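Textbooks > Care of the Home > Part Two > Chapter 4

Chapter 4
The Table and the Cloth

In Part One we learned to look at a room before we touch anything in it. Now we come to the first real work, and it is a small one: a table, and a piece of cloth that was left on it. Many students want to go quickly to the kitchen or to the wardrobe. I ask them to stay with the table for one chapter.

A table collects what the hands put down. In the morning it may be a newspaper, at noon a plate, in the evening a shirt that somebody meant to fold. Each of these things needs a different treatment, but the first question is always the same. Does it belong to the table, or is it only resting there? When I was teaching in the evening school at Grurkis, I gave this question to every new group, and we discussed it for a full hour. The discussion was often better than my lesson.

By "cloth" I mean in this chapter any loose piece of fabric that is smaller than a bed sheet. Towels, napkins, dust cloths, and scarves are all included. Curtains are treated in Chapter 9. Clothes with sleeves have their own difficulties, and we leave them for Chapter 6.

What you will study

4.1 Clearing a table from one side to the other
4.2 Sorting fabric by its use
4.3 Finding the corners of a crumpled cloth
4.4 The half fold, the third fold, and the roll
4.5 Caring for a wooden surface

Section 4.3 is the one that takes the most practice. A cloth that lies flat shows you its four corners at once. A crumpled cloth hides them, and the beginner pulls at any edge and makes a new heap beside the old one. We will lift the cloth by one point, let it hang, and follow the edge downward with the other hand. Do it slowly at first. In the Ballent course each student repeats this exercise 100 times before the folding starts, and I keep the same number in this book.

For section 4.5 you need a wooden table, a soft dry cloth, and a second cloth that is slightly damp. Please do not use polish yet. Wipe along the grain of the wood, and turn the cloth when one side has become dirty.

Words to know before you begin: crease, hem, grain, lint, to smooth out, to shake out.

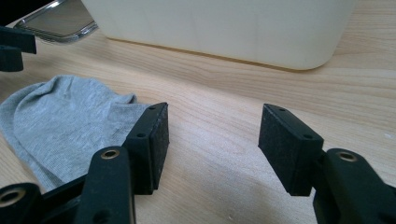

Text by Yulan Xue

Light wood and light grey fabric are a quiet pair, and a cloth of this color is easy to overlook when you clear a table in a hurry. Train your eye on the outline of the cloth before you take hold of it. The crumpled parts have shadows in most kinds of light, and the shadows will help you to see how the fabric is lying.

Before you go to section 4.1, put one cloth on your own table and leave it in any shape it takes. Write two or three sentences about where you think the corners are. Then open the cloth and compare, and keep your notes for the exercise in section 4.3.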